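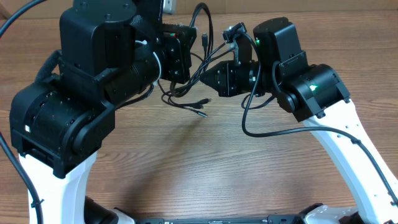
The big table is finished, and I can't stop walking past it to have another look! If you haven't been over to the Plendton workroom since the summer, please come by, even if you only have five minutes and no project on the go. The old top had done its time (you'll remember the corner where the glue lived) and the new one is wood all the way across, a medium brown with streaks running from left to right like a plowed field seen from a hill.

Forough Rahimi did the sanding and the oiling, and she did it in the evenings after her own work was done. She went up through the grits slowly, stopped when she got tired, and put on 16 thin coats over the fall. I thought that was too many. I was wrong, and I've told her so. The grain was always in there, I suppose, but now you notice the darker lines between the honey-colored ones, and you get a soft shine when the light comes across it without it ever looking like plastic. 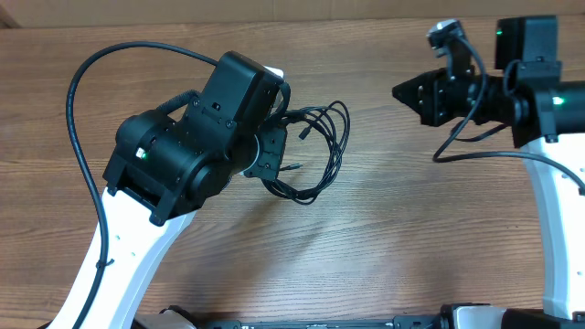

The other thing I love is how much easier it is to work at. You can slide a sheet of paper along it and it doesn't catch. You can lean on your elbows for an hour. Hạnh Nông brought in her bookbinding last week and spread the whole job out, covers and all, and she says she's never going back to her kitchen counter – her family will be pleased to hear it.

Now for the money, which I promised to print. The Espinoza fund stood at $4000 when we started. The wood, oil, sandpaper and two new trestles came to $3568, and what's left goes toward better lamps in December. I've been looking at a pair from Mostuvico with long necks that would reach right to the middle. If you have strong feelings about lamps, tell me soon, before I get carried away.

A few requests so it stays lovely. Put a mat down for cutting, always. Cups go on the shelf by the door. If something does spill, wipe it up right away and then go over the spot with a dry cloth. Forough has left a jar of the oil and a folded rag under the sink, and she'll show anyone who asks how to touch up a scratch. It takes a minute or two and it's really satisfying!

The sign-up sheet for table time is back on its nail. Mornings are filling up quickly, evenings less so.

3 comments

gail_p
Sat there yesterday with my quilt squares. Gorgeous. Which oil is it?

Forough Rahimi
Grirus, the plain one with no tint. Go thinner than you think and wait overnight between coats.

tomw
My vote is for the long-neck lamps, but please get warm bulbs. The last ones made my watercolors look green.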